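Relabeling grasps after the fact: notes on a small cloth-folding result

This post covers one change to our training pipeline and what it did to the numbers. The longer writeup with Bríd Mac Suibhne will follow when the ablations are done. I am putting the short version here because three people have asked me the same question about it since November.

The task is single-arm cloth handling on a tabletop. The policy gets a wrist camera image and the joint state, and outputs a chunk of end-effector deltas plus a gripper command. The cloth starts flat or crumpled. The arm has to pick it up by an edge, carry it, and lay it down so that one half covers the other. We score a fold as good when the two edges end up within a fixed tolerance of each other, measured from an overhead still taken after the arm has gone home.

Our baseline was plain behavior cloning on 1000 teleoperated demonstrations, collected with the Erunik control stack and stored in the usual way. It learned to approach the cloth well enough. It did not learn where on the cloth to close. In failure after failure the arm came down in a sensible place, closed on two or three layers, lifted the whole bundle, and then executed a perfectly reasonable folding motion with an object that could no longer be folded.

I spent a while assuming this was a depth problem. Muireann Foley looked at the same rollouts and pointed at the data instead. Our operators recover from bad grasps without thinking about it. They close, see a bundle, open, shift a little, and close again. Behavior cloning treats the first close and the second close as equally good things to imitate. Of the 1000 demonstrations, 529 contained at least one such retry. More than half of the dataset was teaching the policy to do the thing we did not want, followed by a correction that it only sometimes reproduced.

The obvious fix is to cut the bad grasps out. We tried that first, and it made things worse. With the failed closes gone, the policy never saw a bundled grasp in training and had no behavior for one. When it made a mistake at test time it carried on to the end of the fold.

What we do now is keep every frame and attach a label to each close event. The label is binary: did this grasp survive to the fold, or was it released and retried? Computing it takes no annotation, because the gripper signal already contains the answer. A close followed by an open before the arm has moved past a small displacement threshold is a retry. Anything else is kept. The label becomes an extra conditioning token, applied to the window leading into the close and dropped everywhere else. At test time we always condition on the positive label. The recovery segments, from the bad grasp through the reopening, are left unconditioned and trained on as before.

Two details took longer than they should have.

The window length matters. Too short and the token arrives after the arm has already committed to a spot. Too long and it bleeds into the approach, where good and bad grasps look identical, and the policy learns to ignore it. We settled on 19 steps after a coarse sweep. I would not expect that value to transfer to a different control rate.

The threshold also matters, in a less pleasant way. Some operators lift the cloth slightly to check it before letting go. With a tight threshold those checks were labeled as successful grasps. We loosened it until the labels agreed with a hand-reviewed subset, then froze it and did not touch it again. Anyone reusing this on data from other operators should redo that step.

Evaluation was 300 rollouts per policy, split evenly across flat, half-folded and crumpled starts, with the start order shuffled and the policy identity hidden from the person resetting the cloth. The baseline completed good folds on a little under half. The relabeled policy completed them on just over two thirds, with the same network, the same number of gradient steps and the same demonstrations. The filtered-data variant came in below the baseline. Nearly all of the gain is on flat and half-folded starts. Crumpled starts improved by an amount I would not defend in front of a reviewer.

Textured cloth with trim was the harder of our two fabric groups. Trim gives the policy a strong visual edge to aim for, and it aims for it even when a second layer is sitting directly underneath.

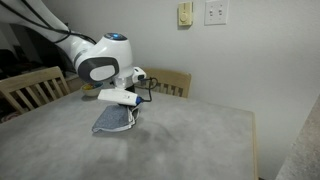 A trimmed gray-blue cloth in the gripper, with its lower edge at the table surface.

The hanging phase is where the remaining errors are concentrated. Once the cloth is up, the fabric itself fills part of the wrist view, and the policy has to place an edge it can see only partially. Relabeling does nothing for this. It changes which grasp gets chosen and has no influence over what happens afterward. Bríd thinks a short observation history would help. I think a second fixed view would help more, and it would be easier to debug. We are running both.

Some limits. There is one arm and one room. The retry detector assumes a gripper that opens and closes cleanly, and it will misfire on hardware with slow or noisy finger feedback. We tried it on an old set of bag-opening demonstrations from the Weltgate project and the labels were useless – operators there regrip constantly as part of doing the task correctly, so a release says nothing about the quality of the grasp before it. The method needs a task where letting go early means something went wrong.

I also have not compared against a learned value function, which is the comparison everyone will want. My guess is that a decent one would match this on flat starts and beat it on crumpled ones, at the cost of a good deal more tuning. That run is queued behind the camera experiments.

The labeling script is short and depends on nothing except the logged gripper and pose streams. I will post it once the threshold is a command-line argument and no longer a constant buried in the data loader.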